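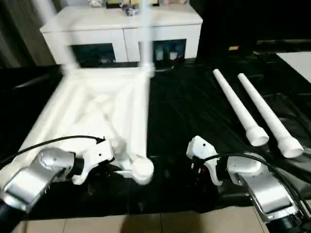
FOR IMMEDIATE RELEASE

Varma Gallery opens fall season with "Half a Cup of Gray," new paintings by Quentin Delaunay

SILTCOMBE, September 21, 2021 — Varma Gallery is pleased to announce a solo show of new work by painter Quentin Delaunay. On view through the end of January. Free. Open to all.

The show is kitchens, mostly. Sinks, counters, windowsills over sinks. A bag of flour with the top rolled down. Oil on linen, oil on panel, and one long room of small gouache studies the artist had never planned to show anybody. We talked him into it.

Delaunay has lived and worked in Dristley for most of his painting life, in two rooms above a shoe repair shop. The light comes from the north and is not very good. He likes it that way. "I get a gray that stays put till lunch," he says. "After lunch I do the mail."

People who saw his last show with us will remember big street pictures, wet pavement, buses. None of that now. He began the kitchen paintings when the road outside the studio was dug up for the new water main and he couldn't stand to look out the window any more. The first one was a saucepan lid. It took all summer. It's in the show, in the front room to the left of the desk, and it's smaller than people expect.

Color is low. Grays, a putty pink, a green he mixes himself from black and yellow and won't use from a tube. Edges go soft where you'd want them sharp and the other way round. Up close the flour bag is seven or eight flat strokes. Step back to the doorway and it has weight again — you could pick it up.

"I don't set things up," Delaunay says. "I paint what got left out. If someone moves the cup I paint the cup where they moved it to." Several of the larger canvases show this plainly, with the old cup still there under the new paint. He could of covered it better. He didn't want to.

The centerpiece is "Tretik Street, Early," the biggest painting in the show and the only one with a figure in it, or part of one: a sleeve, a forearm, a hand on a faucet. Named for the address where the artist's sister lives. It was painted over two winters and scraped back to bare linen twice. The gallery is showing it alone on the end wall, no spotlights, with the blinds up during the day. Come at different times if you can. It's another painting at four in the afternoon.

The gouache room. There are 100 studies, all on the same cheap cream paper, pinned edge to edge in the order they were made. No frames, no glass. Please don't touch, and please keep bags on your front and not your back, it's a narrow room. Studies are not for sale one at a time. The artist wants them kept together, and we'd like to hear from museums and public collections with an interest.

Also in the show: a table of the artist's sketchbooks, open to a new page each week. Delaunay picks the pages.

OPENING RECEPTION
First evening of the show, 7 p.m. until late. Artist will be there. Short remarks, then drinks. Masks please inside the gallery, the courtyard is open for anyone who would rather be out of doors.

TALK
Delaunay will give a talk on paint, drying times and why he gave up varnish. Seats are limited and the last one filled up fast, so call or write ahead. Date to be posted on the gallery door and on our website.

DRAWING MORNINGS
Two sessions in the gallery for adults, any level. Pencil only, no ink or paint near the walls. Stools and boards provided. Bring your own paper if your fussy about paper. The artist will sit in on the second one and says he will not be correcting anybody.

CATALOG
A softcover catalog goes with the show, all paintings in color plus a selection of the studies. Includes a long interview with the artist, recorded in the studio over one day and only lightly trimmed. On sale at the desk. Printer is running behind so opening night copies may be few — leave your name and we'll mail one.

ABOUT THE ARTIST
Quentin Delaunay paints still lifes, interiors and, until recently, streets. He trained as a sign painter before turning to oils and still letters the occasional shop window in Dristley. This is his second solo show with Varma.

ABOUT THE GALLERY
Varma Gallery shows painting and drawing by living artists from in and around Siltcombe. Ground floor entrance, step-free from the courtyard side. Closed between shows for hanging.

PRESS
High-res images on request, please say which works and what size. Press preview the afternoon before the opening, RSVP needed. Interviews with the artist mornings are difficult, afternoons fine. Credit line for all images: courtesy the artist and Varma Gallery, Siltcombe.

###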